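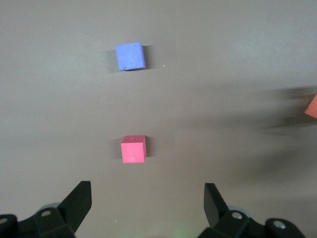
Two of the foam cubes on the grey table, Wednesday evening.

I bought the foam cubes second-hand in June, from a family in Zasow who were moving house. My sister Aušra said that I am too old for blocks. Maybe, but my nephew is 5 and he visits often.

They are not new, and one can see it. The blue one has small nicks and a crease near one corner. The pink one has a little dark mark on the top, like from a pin. I tried to clean them with a damp cloth and a drop of soap, and then I left them on a towel overnight. Please do not squeeze them too hard when they are full of water, I made this mistake with a yellow one and it has now a strange waist.

What I like the most is how quiet they are. When a tower falls at seven in the morning, I can continue to sleep. I still look for a good box with a lid. The bag they came in is already torn at the handle.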